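Kirkell Nela Wrist Kit, hand tracking for demo recording

Home / Capture gear / Wearables / Nela

In stock at Nenholm. Ships flat in one box. Price on request, use the form at the bottom.

Quick version for people in a hurry

Pair of knit wristbands with marker tiles. A marker unit for each arm, sits behind the wrist. Cable. Head camera mount (camera sold separately, see the list further down). Bilgin software license for one workstation. You put it on, you do the job with your bare hands, Bilgin turns the video into wrist paths your robot team can train on. No gloves, fingers stay free.

Who buys it

Mostly labs and small automation shops that need a lot of two-handed demos and don't want to tie up an arm every time somebody records. Also a few packing and catering outfits trying to work out if a job is worth automating at all. If you already run a full mocap room you probably don't need this. If you've been taping printed markers to your sleeves, you do.

What's in the box

Knit wristbands, black, left and right, with white marker tiles already fixed on
Marker units, left and right
Cable, thin, black, with strain relief at both ends
Head mount, adjustable, fits most small wide angle cameras
Calibration board
Bilgin license card
Spare tile pack and a tube of the adhesive
Drawstring bag

Not in the box: camera, computer, battery. We get returns over this every month so please read it twice.

Specs

Weight: 164 g per arm, band and unit together
Tracking rate: up to 60 frames per second, limited by your camera
Band sizes: 5, from XS to XL
Warranty: 12 months on everything except the knit
Markers: square black and white, matte print, unique IDs on every tile
Cleaning: wipe the tiles, hand wash the knit cold with the units off
Software: Bilgin, Windows and Linux. No Mac build yet

Why the tiles go all the way round

Wrists turn. A single flat marker on the back of the hand is fine until somebody reaches across themselves or tips the palm up, then it's gone and you have a hole in the path. With tiles spread around the band the camera usually has something to lock on to, and Bilgin works out the wrist pose from whichever ones it can read. The unit behind the wrist is there for the same reason, bigger pattern, different angle, carries on when the band is turned away or there's a sleeve in the way. When both are in view the solver uses both.

It isn't magic. Put your whole arm inside a cupboard and you'll lose it. Bilgin flags the gap and you choose to cut or fill.

Cable, because everyone asks

The kit is wired. We tried a wireless version and it was heavier on the arm and died before lunch, so wired it stays. Run the cable down off the front of the table toward your lap and leave slack at the elbow. Don't tape it tight. If you're standing, clip it to a belt. The one thing we see in bad recordings over and over is a short cable tugging the unit round the arm a little at a time until the calibration is off.

Small item work

Nela was made for the fiddly stuff. Packets, sachets, cutlery, cable ties, thin things that a gripper hates. The knit leaves the fingertips alone so people pinch and separate things the way they normally would, and that's the data you're paying for. Below is coffee tray stocking, recorded with the bands on.
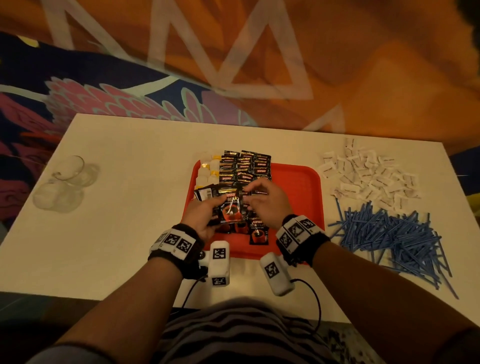

Coffee station tray, Kopiko sachets, stirrers off to the side.

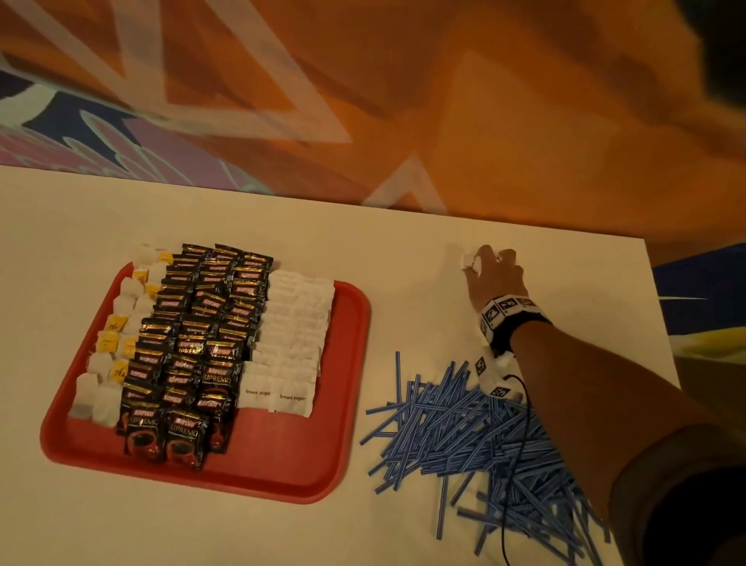
Can I record just one arm?

You can record one arm on its own by switching off the other side in Bilgin before you calibrate; the file will simply have a single wrist path in it, and the other band can stay in the bag.

Setting up, the short way

Mount the camera on the head strap first, pointing down at where the hands will be. Lower than you think. People set it to look straight ahead and then record a lovely view of the wall.

Bands on next. Snug, not tight, seam on the inside of the wrist. Then the units. Marker faces up and out. Plug the cable in last.

Open Bilgin, pick your camera profile, hold the calibration board where your hands will work and turn it slowly until the bar goes green. Then show both wrists, palms down, palms up. Done. If the bar sticks on yellow, it is almost always glare. Move the lamp or turn the board a bit.

Do a throwaway take. Watch it back before you sit someone down for an afternoon. Please.

Table tips (from our support inbox mostly)

Pale tables are fine, the tiles have a dark border so they don't vanish. Shiny tables under a bright lamp are less fine.

Busy walls are OK. The solver looks for the tile patterns and ignores the rest, so stripes, posters, painted stuff behind the table don't bother it. What does bother it is somebody leaving the calibration board propped up in the backround during a take. Put it away.

Long sleeves OK too if they stop short of the unit. Push them up and they slide down again, use the elastic in the bag.

Lay out supplies before you hit record unless the laying out is the task. Loose piles of thin sticks and packets are great for training but a pain to reset, so keep a bin handy and tip everything back between takes.

What you get out

Wrist position and rotation for each arm, time stamped against the video. Camera path. A confidence value for every frame, so you can throw out the rubbish without watching all of it. The raw video stays untouched in its own folder. Export to plain CSV or to the Bilgin bundle format, both open with the sample scripts.

What you don't get: finger joints. Nela tracks the wrist. If you need fingers you have to get them from the video with your own model, several customers do this and it works well enough for pinch and release. We don't support it and can't debug it for you, sorry.

What we'd tell a friend

Good: fast to put on, people forget they have it on after the first few takes, spare tiles are cheap, the software doesn't phone home.

Less good: the knit stretches. With daily use expect to replace bands before the warranty on everything else is up. The drawstring bag is kind of small. The manual is still the old one and shows the previous head strap, new one coming in August. The cable plug is keyed but you can force it in wrong if you really try, so don't.

Sizing

Measure round the wrist bone with a soft tape, not a ruler. Chart is in the PDF. Between sizes, go down, the knit gives. Mixed teams should order the multi-size band pack with the kit since the units swap between bands with a quarter turn.

Extras

Band pack, all sizes
Spare marker units, sold singly, say left or right
Long cable for standing work
Second head mount
Extra Bilgin seat
Padded case (nicer than the bag)

Cameras we've tested are on the Bilgin support page. Anything with fixed focus and manual exposure should be alright. Autofocus cameras hunt when hands come close and the tiles go soft, so lock it or skip it.

Rental

Kits can be rented from Nenholm by the week. Same contents, used bands are washed and tiles checked before they go out. If you buy afterward the rental comes off the price. Rental kits go out with the padded case and we do want the case back.

Recording service

No time to do it yourselves? Send us the items and a written description of the task and we record it at our tables with our people. You recieve the video, the paths and the confidence files on a drive. Ask for a quote with the number of takes you want and how finished a take has to be, e.g. tray full or tray half stocked. Food items have to be sealed. Nothing sharp, nothing hot.

Returns and repairs

Unused kits can come back in the original box. Used bands can't, for obvious reasons, but units and cable can. Tile peeling off? That's a spare tile and a dab of adhesive, match the ID printed on the back, press and leave overnight. Don't put a random tile in the gap, Bilgin will think your wrist has moved somewhere strange.

For repairs put a note in the box saying what's wrong. Half of what comes in has no note.

Ordering

Fill in the form with band size, camera model and operating system. Say if you want the long cable. Orders in before noon normally leave Nenholm the same day.

Related: Kirkell calibration boards, Kirkell head mounts, Bilgin release notes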